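Lulstead Tabletop Tidying Set

July 2023
Tien-fu Mak

This folder holds the picture records for the Lulstead set, which covers small household objects and the containers they are put away in. The full set has 1,680 pictures from 400 short sessions. The part described in this file concerns woven baskets on a plain white table.

Baskets are filed under "containers, open". Each is recorded from more than one viewpoint, and close views may show only part of the weave and rim.

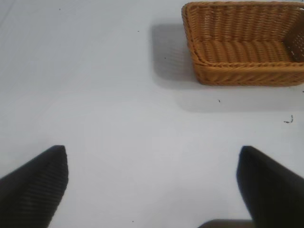

Woven basket, close view, with braided rim.

Modelling clay is filed under "soft items". Its shape may differ between sessions, so entries should be matched by colour and session number – never by outline. A session may include pictures in which the container is empty, and these are kept.

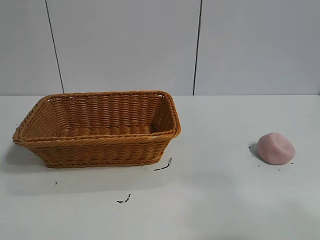
Empty basket and pale pink modelling clay on the white tabletop.

Notes on use

Shadows have been left as recorded. The labels "basket" and "tray" were used unevenly in the first 20 sessions – a corrected list will be added in September. Requests for the Gullura and Zomier parts should be made separately.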